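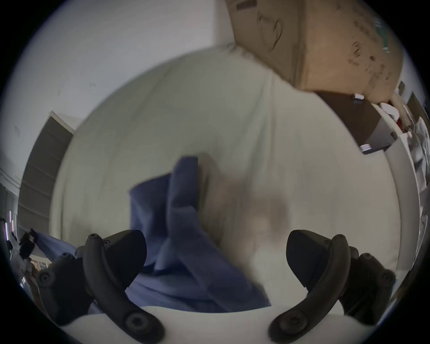
Why did the gripper drop the cloth?

Robots are good at hard things, like blocks. Cloth is tricky! It bends, it slips, it bunches up.

At Mudgway, a folding robot had a bad morning in October. It tried to pick up a cloth 50 times. It missed 37 of them. Yikes.

So what went wrong? Gerardo Dela Peña had a look. One screw in a finger had worked loose -- only a tiny bit. The finger wobbled, so the two fingers didn't meet in the middle. Try picking up a sock with your thumb pointing the wrong way. Hard, eh?

First he hit the stop button. Always first! Robot fingers can pinch, and they dont know your hand from a sock. Then power off, screw tightened, another go. 40 tries, no drops.

Now the screws get checked evry morning before anyone turns it on.

Related
How does a robot feel things?
What is a stop button for?
Meet the sorting arms at Dromstead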